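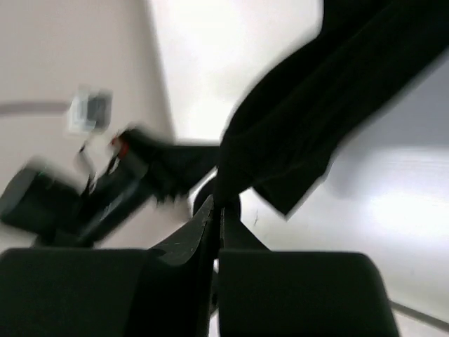

Flunumik wrist camera and finger pad kit: two months of daily use

I bought the Flunumik kit back in September, after a good deal of dithering and one very patient phone call with Iida Saarinen at Stuslow, who sell it over here. We wanted it for gathering examples for a learning system that handles cloth (folding, hanging up, passing from one gripper to the other), and our old setup had a camera on a pole that saw mostly the back of the arm. So, a camera down at the wrist it was, and I must say I've grown terribly fond of it!

Fitting took me an afternoon, with a long stop for tea. The screws are fine, the bracket is lovely and stiff, and the leaflet is dreadful. If you get stuck at step four, turn the bracket round and carry on.

What you get in return is a view right down over the pads, so every example shows the fingers and whatever they're about to close on. Rocío Segura and I have recorded 2382 examples with it now, and kept 1297 for training. That sounds wasteful, I know, but a fair few were my own clumsy driving, and 91 went in the bin because I'd left the gripper force on the wrong setting all morning.

Now for the grumbles. Fast wrist turns smear. The pads stay nice and crisp as they move with the camera, but the cloth and the wall behind can go to mush, and black fabric near dark grey pads is hard going for the labeller as well as the model. Bright white surfaces wash out too, and the exposure is slow to settle afterwards. I've taken to slowing the arm by 40 per cent for the last bit of each reach, and Rocío marks the blurriest stretches so we can leave them out or put them back later.

The pads themselves grip soft things beautifully. The centre piece does show every speck, mind you, so if you're fussy about that sort of thing keep a cloth handy.

I did try the Peñalver kit on a visit to the Pundthorpe workshop. Sharper picture, quicker exposure, but it sits so far forward that it nudged the table twice while I was there, and I came home quite happy with mine.

Four stars from me, and I've ordered a second one for the left arm.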